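Let the Kids Pick Up the Boring Bottle

I help out with the robotics club at Grustthorpe, and every December we have the same argument about what the spring project should be.
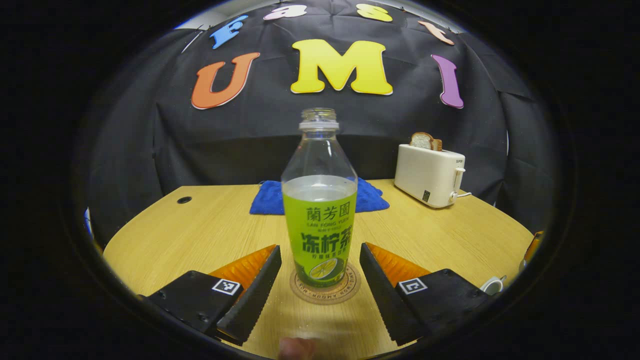
A parent wrote to me after last month's newsletter that a club with our budget ought to be building something that competes, and that picking up drinks all term sounded like a waste of smart kids. Fair enough! I used to think the same. I've got a shelf of little trophies from the Skiltby meet, and I was as loud as anyone in the gym when we won them.

But I've changed my mind, and I'd like to drag a few of you along with me.

For a competition you build one machine for one set of rules, and by February two students are doing all the driving and everybody else is painting the pit sign. (I love the pit sign. It still isn't robotics.) With the handheld gripper every kid gets a turn. You squeeze, you lift, you put the bottle back on its coaster, and then you do it again with the toaster sitting off to the side, because a kitchen table has other stuff on it. Our goal for the term is 1,000 recorded tries and last spring's group finished with 1,005, mostly because they'd lost track and were having too good a time to stop.

And they argue! They argue about whether a sloppy grab should stay in the set or get tossed. They argue about whether a left-handed kid's tries look different from everyone else's. One afternoon we spent 40 minutes on what "put it down gently" means, and I didn't say a word the whole time. I never once got that out of a competition season, where the argument was always about batteries.

The money helps too. The Vondráček kit we used to order ate up around 70 percent of our year, and half of it went in a bin when the rules changed. Drink bottles are cheap and the cork coasters came from my house.

I'm not saying drop the Skiltby meet. Send a team, take the bus, yell yourselves hoarse. I'd just like the Junska room kept for the slow stuff two afternoons a week, and I'll be asking for that at the next parents' night. Bring an empty bottle if you're coming, we go through a lot of them.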